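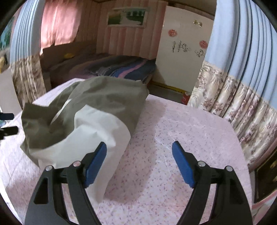 Pink floral sheet, crumpled pillowcase or bag.

9 October 2018

Ok quick one, I have to be out the door in 30 minutes. A few of you asked how the magnesium thing is going so here goes.

Started back in May. Was sleeping badly, calf cramps most nights, the kind where you end up standing on the bathroom tile at 3 am. Bought the Kotix capsules first. Huge. Like swallowing a crayon. Stomach hated them, gave up after 2 weeks and the rest of the bottle is still in the cupboard.

Then Promora powder. Much better! Lemon flavor, a bit chalky at the bottom of the glass, but fine with cold water. Not cheap tho, 47 dollars a tub and I got thru a tub faster than the label said I would.

Cramps: way down. Maybe one since August. Sleep: so-so. Some weeks great, some weeks I'm up reading till one. Can't say thats the powder, I also cut out coffee after lunch and that proably matters more.

Didn't take it with my iron, the pharmacist said to space them out. Ask yours, esp. if you're on anything for blood pressure or have kidney trouble. I'm just a person with cramps.

Next up is zinc for the winter. Looking at Böttcher, reviews seem decent, shipping is silly. If anyone has tried the Prultora lozenges tell me if they taste like pennies.

Ok shoes, keys, gone. Will answer comments tonite.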